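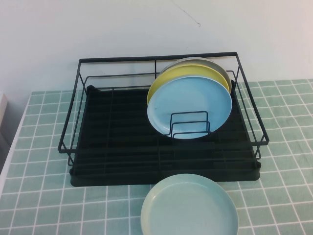

Does the rack have to stand next to the sink?
Any flat, level surface will do. The tray holds the drip water until it is emptied by hand, and there is no drain hose to route. Leave enough clearance in front to slide the tray out.

Skosum Dish Rack with Drip Tray and Plate Holder
Item no. 1518-B
Supplied by Ollbridge Kitchen Goods

Overview

The Skosum is an open wire dish rack for countertop or tabletop use. It consists of three separate parts: a rectangular wire basket, a ribbed plastic drip tray, and a wire plate holder that sits inside the basket. All three parts are matte black or black. No tools are needed for assembly.

The basket is open across the full top. Side rails run at two heights on the left and right ends, so that bowls and pan lids can lean against the lower rail without tipping out. The side rails angle outward slightly toward the front edge, which makes the front of the basket wider than the back. Place the narrower edge toward the wall.

Parts supplied

Wire basket, 1
Drip tray, 1
Plate holder, 1
Printed instruction card, 1

Cups, plates, and flatware are not included. A flatware cup for this rack is sold separately under the Greka name and hooks over either side rail.

Wire basket

Coated steel rod, bent and welded. The coating is applied after welding and covers the joints. Small drips or thick spots in the coating near a weld are a normal result of the process and do not affect use. Bare metal showing at a joint is a defect and is covered under the warranty terms below.

The basket rests on the tray and is not clipped to it. Lift the basket by both ends when moving it. Lifting by the front rod alone with a full load can bend the rod.

Drip tray

Molded polypropylene, black. The tray has a raised edge on all sides and long parallel ribs across the floor. The ribs hold dishes above standing water and let it spread between them. Tray capacity to the top of the ribs is 213 ml. Empty the tray before the water reaches that level.

The tray is flat and has no spout. To empty it, take out the dishes, lift off the basket, and pour from a front corner. The corners are rounded for this purpose.

Plate holder

A rectangular insert made of parallel upright wire loops. Plates stand on edge, one per gap, and lean back against the loop behind. The holder is loose and can be set at the left or right end of the basket. It can also be removed when the whole floor is needed for pots or mixing bowls.

Flat dinner and salad plates are the intended load. Plates with a deep well or a wide rim take up more room and may need an empty gap between them. Put the largest plate at the back and work forward. Coupe bowls will stand in the holder but tend to roll sideways, and are better placed upside down on the tray ribs.

Coated wire will not mark glazed stoneware or melamine in normal use. Unglazed foot rings are abrasive and will wear the coating over time if plates are dragged across the loops. Lift plates straight up.

Specifications

Basket material: coated steel
Tray material: polypropylene
Color: black
Tray capacity: 213 ml
Shipping weight: 2,951 g
Assembly: none
Dishwasher safe: tray only

Setup

1. Wipe the counter or table dry.
2. Set the tray down with its long side parallel to the wall.
3. Lower the basket onto the tray so that the wire feet rest inside the raised edge.
4. Set the plate holder at the chosen end and press down until it sits level.
5. Load plates first, then bowls, then small items.

On a tablecloth, smooth out any folds under the tray before loading. A fold under one corner will tilt the tray and send water to the opposite side. On unsealed wood, place a mat underneath.

Care

Rinse the tray daily and let it dry upside down. Wash the basket and plate holder by hand in warm water with mild dish soap, using a soft brush between the loops. Do not use steel wool, scouring powder, or chlorine bleach. The basket and plate holder should not go in the dishwasher. Repeated hot cycles soften the coating at the welds.

In hard water areas, a white film will form between the ribs of the tray. Soak in one part white vinegar to four parts water, leave for half an hour, and rinse. Do not leave vinegar standing on the wire parts.

Replacement parts

Drip tray: part 112
Plate holder: part 112-P
Wire baskets are not sold separately.

Trays made before last November have square corners and the same outside dimensions. They are interchangeable with the current tray.

The Garcia rack uses a narrower tray and a different plate holder. Parts from the two models do not fit each other.

Warranty

Two years from date of purchase against weld failure, cracked trays, and coating defects. The warranty does not cover rust following dishwasher use, scratches from abrasive cleaners, or rods bent by overloading. Claims need the order number and one clear photo of the damaged part. Send them through the parts desk, attention Veronica Tudose.

Returns

Unused racks can be returned within 30 days in the original carton. Used trays and plate holders cannot be returned unless defective. Return shipping is paid by the buyer except in the case of a defect or a wrong item.

Page revised Jan 4, 2026. Tray capacity corrected; part number for plate holder added.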